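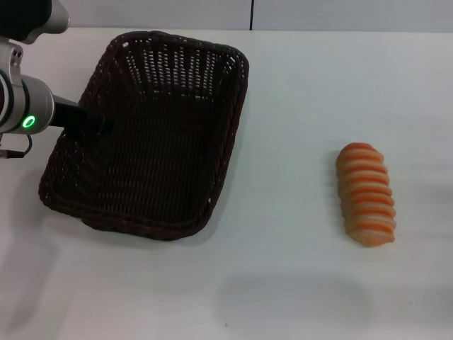 A dark woven basket and a toy bread roll on a white tabletop.

In praise of the pretend bakery

I will happily defend a toy bread roll to anyone who'll stand still long enough. Give me one roll, one basket and a clear bit of table and I can lose a whole afternoon, and so can most kids I've met. We've got the talking ovens and the play kitchens with the lights and the bubbling noises, and I don't hate them (the one at the Drestonmont toy library has a tap I'm quite fond of), but the bread gets picked up first nearly every time.

I think it's the basket that does it. A roll on its own is a thing to chew or throw at your brother. Put a basket beside it and suddenly there's a shop, and the shop has opening hours and a very strict owner. My daughter opened hers at six in the morning all through July. I paid for the same roll 4 times before breakfast one day, and the price went up each time!

So please, if you're putting together a play corner, spend your care on the basket. A proper woven one, with a rim that's good to grab and sides a small person can peer through. I love the dark ones best. Bread looks wonderful against a dark weave, the way it does in a real bakery window, and you can spot from across the room what still needs putting away. Low sides are better than high ones. Two-year-olds want to see the bottom.

I went a bit overboard when we set up ours. I looked at the big Marchand food set, 130 pieces, and for a week I was completely sold on it -- tiny tins, slices of everything, a fish. Then a friend lent us hers and we spent our evenings picking peas out of the heater vent. We sent it home and kept to a handful of bread and fruit from the second-hand table at Novach, with a basket from the markets at Anberg that cost me 85 cents. Eighty-five cents! I'd have paid ten dollars and felt clever.

People tell me a handful is a bit mean, and I do see it. A full basket is a lovely sight. But an empty one gets filled, over and over, with whatever the day's colour of nonsense happens to be. Ours has held socks, a lemon and my car keys, which I was charged for.

And packing up is part of the game if you let it be. The bakery shuts, the bread goes in the basket, the basket goes on the shelf. Some nights the baker does it. Other nights she's gone off to be a horse and I do it myself, and I still like the little thunk when the roll lands.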